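A plain chair and somewhere to put it

Interview, April 2021

The woman who runs Esitz has been furnishing rented flats for eight years. She works alone for most of the year, with a van hired by the day, and her customers are landlords who want a place ready to live in by the end of the month. I asked her about the furniture she goes back to, and we ended up talking mostly about armchairs.

"People think it starts with the sofa," she said. "In a small flat I start with one good chair. If there's a chair by the window that you want to sit in, the tenant will forgive quite a lot about the rest of the room."

The chair she uses most is a grey tub chair from Skandarard, which costs her £286 with delivery. She likes the rounded back and the fact that it can be moved by one person. The colour is the main thing. She has tried green and mustard, and both times the landlord asked for them to be changed before anyone had moved in.

"Grey doesn't start an argument," she said. "I'd have something brighter at home, and I do. But I'm not the one living there."

She keeps a speckled weave wherever she can get it. A flat, even cloth shows every crumb and every mark from a sleeve, and on a speckled one you have to look for them. She vacuums the seat with the small brush, then goes down the fold where the back meets the cushion, and says that is as much care as most of these chairs ever get. 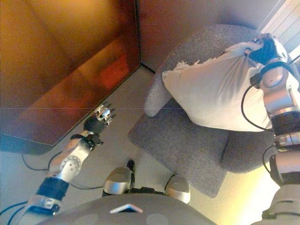 The grey armchair and its white pillow, with the wooden cabinet close by.

Pillows are the part of the job she likes least. She buys them white, because they can be bleached, and they don't last. The edges go first. I asked whether she repairs them.

"I used to. I'd sit in the evening with a needle and do the seam again, and six months later it would have gone next to where I'd sewn it. Now if it's only the seam I'll run it through the machine once. If the cloth itself is fraying, it goes in the rag bag. You can leave a worn pillow on a chair while you're working out where things go, that does no harm, but I wouldn't hand the keys over with it."

She does not iron them either. A crumpled cover drops out a good deal if it is put on slightly damp, she said, and by the first evening somebody will have sat against it anyway.

Wooden pieces are a different matter. She will pay more for a cabinet than for anything else in the room, and she buys second-hand if she can. There is a dealer in Plellau called Ruotsalainen who rings her when a large one comes in, usually in November, when he is trying to clear floor space. She prefers a warm brown with some shine on it. Against a beige wall and a pale floor, she said, a room needs one dark thing, and it may as well be the thing that holds the plates.

"The trouble with shine is the window. You put a polished cabinet where it catches the light and you'll see every hand that's been on it. I've turned up to a viewing and gone round with a cloth while they were still on the stairs."

Blinds help with that. She fits horizontal ones in nearly every flat and tilts them a little before she leaves, so the sun falls on the floor and not on the furniture. Curtains she leaves to the tenant.

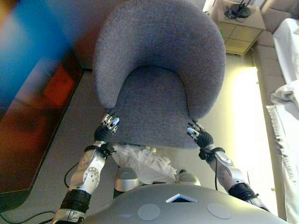

I asked how she decides where a chair should stand. She does it by sitting down. She puts it where she thinks it will go, sits for a few minutes, and looks at what is in front of her. If it is the side of a cabinet, the chair moves. If her knees are in the way of a door, the chair moves again. She leaves a gap behind the back wide enough for a vacuum cleaner head, and she checks that the arms clear anything with a door on it.

"With a tub chair you can cheat a bit, as it hasn't got corners. You can turn it part of the way into the room and it doesn't look like a mistake. A square chair wants to be up against a wall."

Her last full job was a flat with three rooms, and the bill for everything came to £3,966. She thought that was on the high side. The bed and mattress took a large share of it, and the cabinet most of the rest. The lamps came from her own store and she has not charged for them yet.

She is looking for a second supplier for the armchairs, as delivery has become slow and she has had to lend out her own twice. The one she has tried so far had a firmer seat, which she liked, and a shallower one, which she didn't. She has asked them to send a sample of the cloth.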